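Home & Garden Talk > Fruit & Vines > Concord on a chain link fence, prune now or wait??

Page 1 of 1

muddyknees34
Posted Wednesday 7:12 am

Ok so we bought a place outside Clerthorpe in the fall and there's a grape on the back fence. Neighbor says Concord. Neighbor says it was planted by the guy before the guy before us. Looks like nobody has cut it in years, a big bird nest of brown sticks, trunk as thick as my wrist. Got maybe a bowl of grapes off it, mostly seeds and skin.

Everything I read says prune in winter. How hard? And is it too cold right now? It was 11 this morning. Fence is 4 ft chain link if that matters.

oldvinewiroj
Posted 7:40 am

Matters a little. 4 ft is low but people do it.

Wait till the worst cold is past. Late winter, before buds swell. If you cut in January and then get a hard snap you can lose the buds you kept, and you've already thrown the spares on the burn pile.

How hard: harder than you think. Take off 90 percent of it. Not kidding.

Wiroj Wiriya
zone 5, 34 vines, bad back 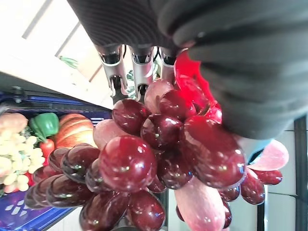 muddyknees34
Posted 7:58 am

90 percent!! ok. I would of taken a third and felt brave. Fruit comes on new growth from last year's wood, right? That's the part I can't get straight. The old gray bark stuff never fruits? What I'm after is a big full bunch, like those plastic red grapes, spread out wide. Mine had six berries and a lot of stem. Is that the pruning or the variety?

oldvinewiroj
Posted 8:15 am

Bit of both. Concord bunches are never huge. But six berries and stem sounds like poor set, too much shade in there, or it was cold and raining at bloom.

And right, you want canes that grew last summer. Smooth, brown, pencil thick. Skinny ones, toss. Fat ones like a broom handle, toss those too, they're all leaf. Shoots off the old trunk mostly don't fruit the first year but you want one or two low down for a replacement.

gravelpit_gal
Posted 9:02 am

Going to disagree on waiting. I prune mine whenever I have a dry afternoon after Thanksgiving, 11 years now, never lost one. Concord is tough as nails. If it was some fancy wine grape sure, wait. People wait and wait and then it's April and the thing is dripping all over and they panic. 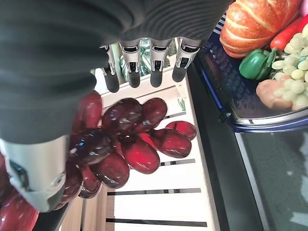
Also if you're working 4 ft chain link don't try to weave the canes through the wire. Tie them to it. I wove mine the first year because it looked cute. Took a hacksaw to get it out.

T_Hallgrimsson
Posted 9:30 am

Dripping doesn't hurt them. Looks awful, does nothing. I have pruned in full drip more than once.

I'm with Wiroj on timing though. 11 degrees is one thing, but what's it going to be in February. Leave the extra buds on as insurance, costs you zero.

gravelpit_gal
Posted 9:41 am

Costs me a Saturday in mud season is what it costs me

T_Hallgrimsson
Posted 9:44 am

Fair

muddyknees34
Posted 12:20 pm

Went out at lunch and looked. I count... a lot. Can't even tell where one cane ends. Do I need to save the trunk or can I saw the whole thing at the ground and start over? Neighbor's idea. He also had ideas about our septic so

Also tools. I've got regular hand pruners and an old bow saw. Was looking at the Truvumo loppers, the long ones. Anybody?

oldvinewiroj
Posted 12:51 pm

You can cut to the ground if the trunk is rotten. Is it? Scratch it with a knife. Green under there, keep it. Starting over is two years without fruit, maybe three.

If it's sound do it in two winters. First winter get back to trunk plus four decent canes, two each way along the fence, 10 or so buds on each. Leave a couple short spurs near the head, two buds apiece. Next winter cut off the canes that fruited and use what grew from the spurs.
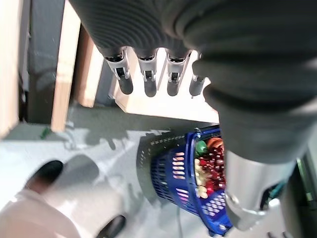
Start at the trunk and work out. Dead stuff first, anything that snaps. You'll be surprised how much daylight you get from only that. Then pick your four and flag them with tape before you touch anything else. I didn't flag once and cut my best cane in half. Stood there holding it.

gravelpit_gal
Posted 1:10 pm

ha. been there

Loppers: had the Truvumo, handle grip slid off the second summer. Glued it, slid off again. I use a Gunnlaugsson folding saw for the thick stuff and hand pruners for the rest. You don't need loppers for one vine.

T_Hallgrimsson
Posted 1:33 pm

My Truvumos are fine, five years. Wipe them down and oil them. Bow saw is ok on the trunk but you'll be swearing in a tangle like that.

Disagree with Wiroj on four canes btw. On a 4 ft fence I'd do two. One wire, one each way. Low fence means everything flops on the ground otherwise and then you've got rot and raccoons. The lower pair never gets sun under the top pair.

oldvinewiroj
Posted 2:05 pm

Old vine with a big root system, Troels. Two canes and it goes nuts, shoots 12 feet into the neighbor's yard. Four. He can drop to two later.

T_Hallgrimsson
Posted 2:11 pm

Or do two and leave more buds on them. We've had this argument before
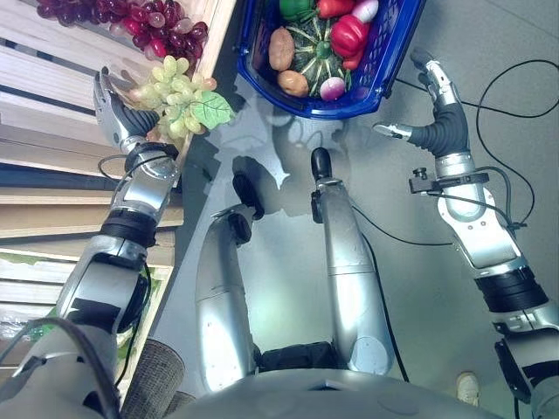
muddyknees34
Posted 4:46 pm

Do I feed it after cutting it back that hard?

oldvinewiroj
Posted 5:20 pm

Skip it this year. Heavy pruning pushes a ton of growth all by itself and nitrogen on top gives you a jungle. If the leaves look pale by June throw a little compost at it.

gravelpit_gal
Posted 5:38 pm

Same. And save the cuttings, pencil thick ones, three or four buds long, stick them in a bucket of damp sand somewhere cold. I sold over 307 rooted ones at the Kuncombe plant swap, all years put together. Paid for my arbor.

muddyknees34
Posted 8:03 pm

Scratched the trunk, it's green all the way around. So it stays. Going with four, waiting till the end of Feb, sorry gravelpit. Will flag first. Putting the bow saw back in the shed and getting the folding one.

T_Hallgrimsson
Posted 8:15 pm

Post how many canes you've got left by August. I'll be here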